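Speaker notes – "The Table Gets Cleared Last"
Delali Lamptey, Sunday session, Cusham community hall

Good morning, everybody, and come on in, there are seats up front. (Wait for the coffee line to settle.)
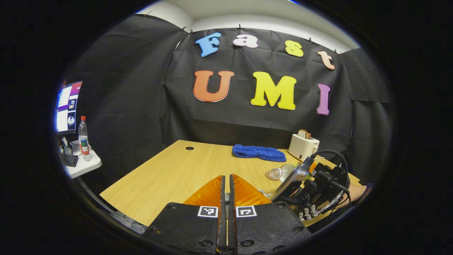

So I want to start with breakfast, which is where most of our messes start. When I lived with Simone Sales we had one small table and it did everything – toast, mail, mending, her tax papers. By 11 in the morning you couldn't have put down a plate. (Pause, someone always laughs at the tax papers.)

What I learned from Simone is to begin with whatever is soft. Towels, napkins, the sweater on the chair. Pick them up, fold them, take them out of the room. A crumpled towel takes up twice the space it needs, and it hides things. I once lost a house key for four days under one!

Next come the cups. Stand up anything that's lying on its side before you carry it anywhere, and check it for a last swallow of juice. Ask me how I know. (Carpet story if there's time, skip if we started late.)

The toaster I leave alone until the toast is out and eaten and the thing has cooled. Then unplug it, empty the crumb tray over the sink, and wipe the outside with a cloth you've wrung out well. Osvaldo will ask about putting it away in a cupboard. My answer is yes, if you make toast less than two mornings a week, and otherwise let it live at the back of the table, dear man.

Now hand out the cards. Seven minutes in pairs, each pair plans the clearing of their own table at home. Then Aparecida takes over for linens.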